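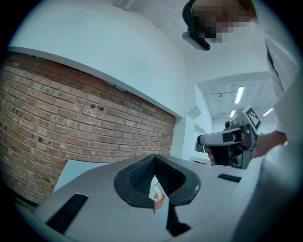

4. Fixing to Brick and Plaster

Read this section before you open the bag of anchors. The Koster shelf rail will hold a respectable amount of weight, provided it is attached to something that agrees to hold it. Walls vary in their willingness. Rooms with brick at the bottom and plaster higher up are the worst of the lot, as they are two walls pretending to be one.

4.1 Choosing your height

Brick and plaster almost never sit flush. Where they meet there is usually a ledge, and every customer we have ever spoken to wants to put the rail on it. Please don't. The ledge is decorative. It will carry a postcard.

1. Decide whether the rail goes on the brick or on the plaster. A rail that straddles both will rock, and will go on rocking until you move it.

2. On brick, keep the rail at least 50 mm below the top course. The top course is often held in by habit.

3. On plaster, knock along the wall with a knuckle. A dull sound means masonry behind. A hollow sound means board, and you should turn to Section 6, where we are less cheerful.

4. Mark the line with a pencil and a level. Do not line the rail up with the mortar. Old courses wander and curve, and a level rail will look crooked beside them for the first week. You will get used to it. A crooked rail you will not.

4.2 Old holes

Most brick walls come with holes left by people who had the same idea before you.

Note: An existing hole is not a gift. It is nearly always the wrong width and in the wrong place. If it falls within 7 mm of one of your marks, shift the whole rail sideways.

Fill unused holes with tinted mortar, or leave them alone. Do not fill them with toothpaste, chewing gum or the spare anchors.

4.3 Drilling

The anchors supplied are Trindov type B. You will need a masonry bit to match (size printed on the bag) and the Drillbridge spacer, the flat strip you may already have thrown out with the cardboard. Go and look. We'll wait.

1. Hold the Drillbridge against the wall with the arrow pointing up. The outer holes are 373 mm apart, center to center. The inner pair are 167 mm apart and are used only with the short Lunda bracket.

2. Drill into the face of the brick, near the middle. Mortar is easier to drill, and it lets go of a screw just as easily.

3. Start slowly with the hammer setting off. Switch it on once the bit has made itself a seat.

4. Drill to 50 mm. Put a piece of tape on the bit as a depth mark. If the tape starts flapping, you have gone far enough.

5. Clear the dust from each hole with a small brush or a hand pump. Blowing into the hole works too, once, and then you will be washing your eyes.

Caution: Check for cables and pipes before drilling, especially directly above or below a socket or switch. Wear eye protection. Brick dust does not come out of anything pale, so choose your clothes accordingly.

4.4 Setting the anchors

1. Push each anchor in by hand, then tap it flush. If it needs real hitting, the hole is too small. If it falls in and vanishes, the hole is too big, and the anchor lives there now.

2. Offer up the rail and start all the screws before tightening any of them.

3. Tighten from the middle outward. Stop when the rail no longer moves. Another half turn for luck is the chief cause of calls to our help desk.

4. Wait overnight if you have filled any holes nearby. Otherwise, hang the shelf as shown in Section 5.

Note: On painted plaster, expect a little crumbling around the holes. The rail covers most of it. A large plant covers the rest.

Section revised in September by Leokadia Wasilewska. Replaces the previous Section 4, which recommended the ledge.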